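Open day at the Veltine building, notes on the tabletop arm

24 Aug 2018

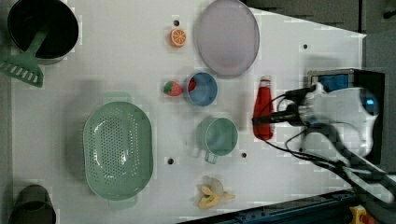
The Fovero station from overhead, with the gripper near the ketchup bottle.

I went to the open day mainly for the Fovero station. The rest of the floor was conveyor sorting and a palletizing cell behind a fence, both well run and both familiar. The tabletop arm was in the side hall, past the registration desk, and it had the longest line.

The task is clearing a table of toy kitchen items. A visitor names an object from a printed list, the operator types it in, and the arm tries to pick it up and set it down somewhere else on the table. Between visitors the staff move things around by hand. There are no fiducial markers on the toys. The operator said the object positions come from a single overhead view plus whatever the arm can sense when the fingers close.

I watched for most of an hour. The ketchup bottle was the popular request and also one of the easier ones. It is narrow enough for the fingers, it has a long axis the software can line up with, and it does not much care where along its length it is held. The strawberry went well too, apart from one attempt where it rolled off when a fingertip touched it early.

The colander was harder. It is a large oval, so the body is out of the question and the arm has to take it by the rim or by one of the two short tabs. It went for the tab each time I saw it, missed on the first try, backed off and corrected. The holes reportedly gave the Yang team trouble in January, when the segmentation step kept splitting the part into pieces. They fixed that by adding 2000 more labeled views of perforated objects — a brute-force answer, but it seems to hold.

The plate was not on the list. I asked. A low rim close to the tabletop leaves very little room for a finger underneath, and the lavender-gray material lets some light through, so its outline comes out weak under the hall lighting. They plan to try it again with a different fingertip.

Some details I wrote down:

The controller makes 3 attempts per object and then asks for help.
Fingertip speed is limited to 175 millimeters per second while visitors are at the table.
The white tabletop has mounting holes in it, used for fixtures in other projects. The detector used to report them as small dark objects. They are now masked out in the calibration file.
Contact is judged from motor current. There is no force sensor at the wrist.

The last point explains the slow closing motion, which several people in line took for hesitation. The current signal is noisy at higher speed, so the fingers creep over the final stretch.

My one complaint concerns the cables. They loop from the gripper area and run down beside the arm, and I would expect wear there before anything else. The operator agreed and said a sleeve is on order.

The Warnen group had a poster on grasp planning next to the station, with more on how candidate grasps are ranked. I took a copy and have not read past the second column. The side hall closes an hour before the main floor, so anyone going to the next open day should start there.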